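Home | Courses | Handouts | Library | Contact

Flurndale Institute - Household Water Use
Handout 4: Reading a Domestic Water Bill

A water bill has two parts. The standing charge is fixed and does not depend on use. The volume charge is based on the difference between two meter readings. Students should be able to separate the two before attempting the exercise on the next sheet.

In the Lestell district, each unit on the meter represents 100 gallons. A household that records 20 units in one billing period has therefore used 2,000 gallons. Readings marked "E" are estimates and are corrected on a later bill.

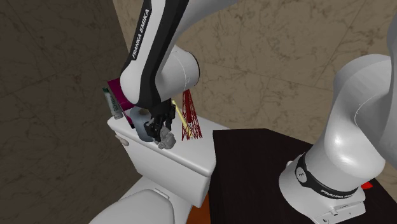
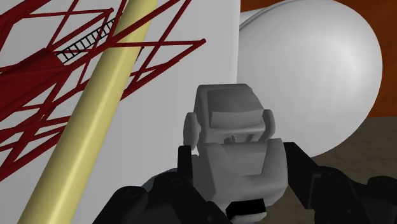 Indoor use is divided by fixture in the course worksheets. Baths, sinks and laundry are entered first, in that order. A toilet with a tank, such as the white one in the first picture, is entered on a separate line, with the tank volume multiplied by the number of flushes per day. Leaks are not entered under any fixture - they are recorded as unexplained use.

Completed worksheets are due in Room 232 by the end of October. Late work requires a signed form from the course office.

Contact: Course Office, Flurndale Institute | Copyright Flurndale Institute | Back to top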